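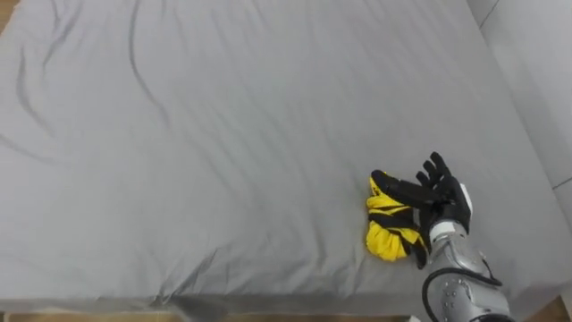
Fig. 1. Right hand over a bunched-up cloth on the bed, palm down, fingers open.

Week 7 - rules for soft stuff on beds (9/11/19)

OK, so most of you read the Padthorpe notes and came back asking why I'm so fussy about beds. Fair question! A mattress gives when you push on it, and a tabletop doesn't, so the force limits we set in June don't carry over.

My rules for the lab:

One person holds the stop button the whole time. Holding it, please - on the shelf doesn't count.
Come down slowly over fabric, palm first, and stop at first contact. Check the camera view before you close the fingers.
Look at where the cable runs before every move. If it can snag on the sheet or the cloth, fix it first.
Leave the wrinkles in the sheet alone. I want runs on real beds, and real beds have creases.
Nobody leans on the mattress during a run (yes, I've done it too).
If a grasp fails 5 times in a row, stop and write it up.

Log everything in the Vastis sheet, bad runs included. For next week read Jaiswal, section 392, and bring one rule you'd change.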